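Cestwood slot panels: common questions

What is the panel made for?
It holds long push-in parts upright and off the bench. The Ullura panel is a flat plate with raised fixtures in a row.

Will my older parts fit?
Parts bought from Zervas after September should fit. Measure the others first — the slot must be at least 6 mm wider than the part.

How far from the wall should it stand?
Leave 300 mm, more if you have cables to run behind it.

Which way round does the part go?
Ridged side up, far end into the collar. Push it straight and stop when you feel it seat.

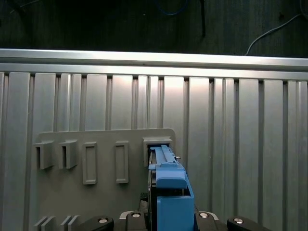 One customer in Javville wrote that hers kept sticking until she wiped the collar out with a dry cloth, and asked if oil would help. Please don't use oil — it collects dust.

Can I order spare brackets?
Yes, quote part 206.

Page updated December 26, 2020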